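Ticket 1866
Subject: Cabinet tracker still shows the old finance minister after the reshuffle
Product: Mevum (hosted), office holders module
Opened: 2020-10-10
Priority: Normal, then High, then back to Normal
Status: Pending, waiting on vendor

Original report

Hi all, me again, the person who looks after the ministers page. We had the big reshuffle announcement this morning and I put all the changes into Mevum the way I always do: end date on the outgoing person, start date on the new one, hit publish. Everything went fine except finance. The public page for the finance ministry still lists the old minister, with the old photo and the old bio, and the new one is showing up as "Minister without portfolio" (which is a real title in our list, so people believe it!). We've already had two emails from readers asking if the appointment fell through.

What I tried before writing in:

Cleared the page cache from the admin side. No change.
Logged out, logged in, different browser. No change.
Looked at the record itself in Mevum. It says Finance, it says current, it has today's date. So the data looks right to me and the page looks wrong.
Re-published the whole cabinet. It took forever and gave me the same result, plus the deputy ministers are now sorted by first name. Please ignore that for now, I'll open a separate ticket.

Update 1

OK, so I did some more digging over lunch. The page doesn't read straight from Mevum, it reads from the Arkow feed, and Arkow picks things up on a timer. The timer is set to 480 minutes. Eight hours! I could have sworn we changed that back in May when the junior ministers all quit on the same afternoon, but the settings page says 480, so either we never saved it or the upgrade put it back.

I changed it to 2 and ran the feed by hand. The agriculture and transport pages updated right away (they'd been slow too, I just hadn't looked). Finance did not. Bumping this to High, as the evening newsletter pulls from the same feed and I really don't want to send the wrong minister to everybody on the list.

Update 2

Got the feed log. There's one line that repeats every time it runs:

WARN office 137: two current holders, keeping earliest start date

So Arkow thinks two people are finance minister at once and it's going with the one who has been there longer. Fair enough, I guess, but I ended the old one this morning. I went back into the history tab and there it was. The outgoing minister has two terms on file. He was acting minister first, for a few weeks, and then got the job properly. I closed the proper term. The acting term was never closed at all, it has been sitting there open this whole time and it didn't matter until today because both terms belonged to the same man.

Closed the acting term, using the date he was confirmed. Ran the feed. Finance page is now correct, new name, new title, new start date. Phew. Dropping this back to Normal.

Update 3

Spoke too soon, a little. The text is right but the lead picture on the news item that goes with it won't change over. I swapped the picture in Mevum and the preview shows the new file, but the live page holds on to whatever was first attached. I put a different file from the shared media folder on a test item to see if it was only the finance story, and that one went through on the first try, so uploads in general are OK. 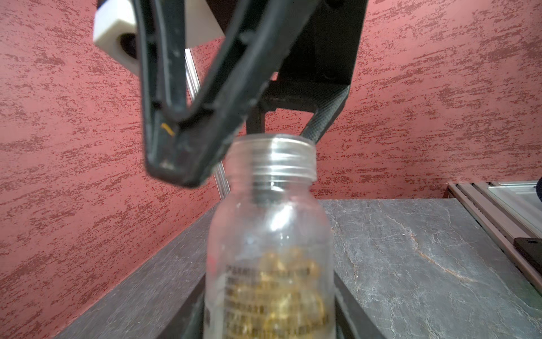
Attachment 1: gripper finger above an uncapped plastic bottle

So it's down to that one story. I deleted the picture from the item, saved it blank, then added it again. Blank worked. Adding it again brought the old portrait back, same as before. My guess is that it's matching on file name, as both portraits are called finance-minister-portrait and I just wrote over the old one. Renamed the new file, uploaded, published, and the right face came up. I've left the old file in the folder in case anyone wants to look at it.

Still open

Could the vendor please tell us if the Arkow timer resets on every upgrade? I'd like it to stay on 2, at least through the confidence vote.

Could Mevum warn us when an office has two open terms? The log knew, the edit screen said nothing.

The partner sites, Mfinanga and Hetix, take our feed too. Mfinanga has the new minister. Hetix still had the old one when I last checked, and I don't have a login there, so somebody with access will need to run it on their side.

Newsletter went out with the correct name. Leaving the ticket pending until I hear back on the timer.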